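Pisby publishes upkeep routine for its Drellalon two-finger gripper

2026-06-18

Pisby has released a written upkeep routine for the Drellalon, its hand-held two-finger gripper, along with a pad and bushing kit that lets owners do the work at their own bench. Both are available now through Sakamoto, which handles parts and repairs for the range.

The routine is split into a short check before each session and a longer service after every 255 hours of use. The short check takes 2 minutes. The operator opens the fingers all the way, looks at the faces of both pads for nicks or a shiny patch, and makes sure neither pad has moved on its screws. The brass bushings in the finger links are looked at next – any side play at the pad tip usually starts there.

A few picks of everyday objects finish the check. Pisby suggests a mix of soft and textured items, with a plain plastic bin to put them in.

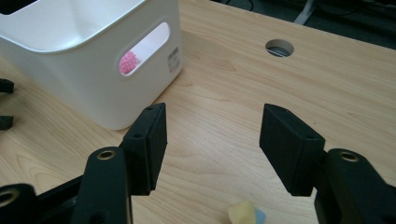 What the longer service covers

The 255-hour service takes 15 minutes for someone who has done it before. Both pads come off and are replaced as a pair, even when only one looks worn. The links are wiped down with a dry cloth, and any bushing that feels loose is pressed out and swapped. Oil should be kept away from the bushings, as it picks up grit and can creep onto the pads.

Once the new pads are on, the fingers are opened and closed 10 times by hand. If they catch at any point, the screws should be backed off and the pads seated again.

Availability

The kit holds two pads, a set of bushings and new screws. Sakamoto will stock it at its Randen service centre, where grippers can also be dropped off for repair. Owners of older units can order the same kit until the end of December.

The routine is free to download from the Pisby support page and comes as a one-page sheet for the workshop wall.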